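I've been putting off the rubber bands since August. They live in every drawer I own – wrapped around pens, stuck to the bottom of the takeout menus, stretched over a bag of rice I finished ages ago. So I finally gave them a home of their own, and it's a little yellow one!
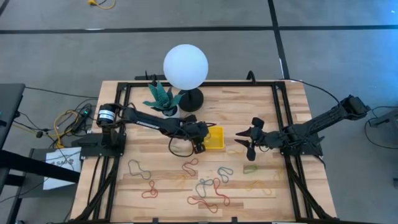 My rule for sorting is pretty loose. If a band is cracked or sticky, it goes in the trash, and everything else gets kept (yes, even the tiny ones). I bought a bag of 300 from Mokik when I moved to Vustirdale, and I swear they've been multiplying. The big red ones are my favorites. They'll go around a rolled-up poster or a stack of 10 magazines without complaining.

The gray ones I could take or leave.

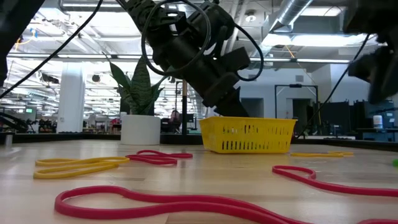 Anyway, I like a basket with slots for this kind of thing, no lid to fuss with and easy to rinse out. The Gridura ones I was eyeing came in a set of four, and I have no idea where I'd put the other three. Maybe clothespins? Twist ties are next on my list, and those are a much bigger mess – there's a whole coffee can of them under the sink.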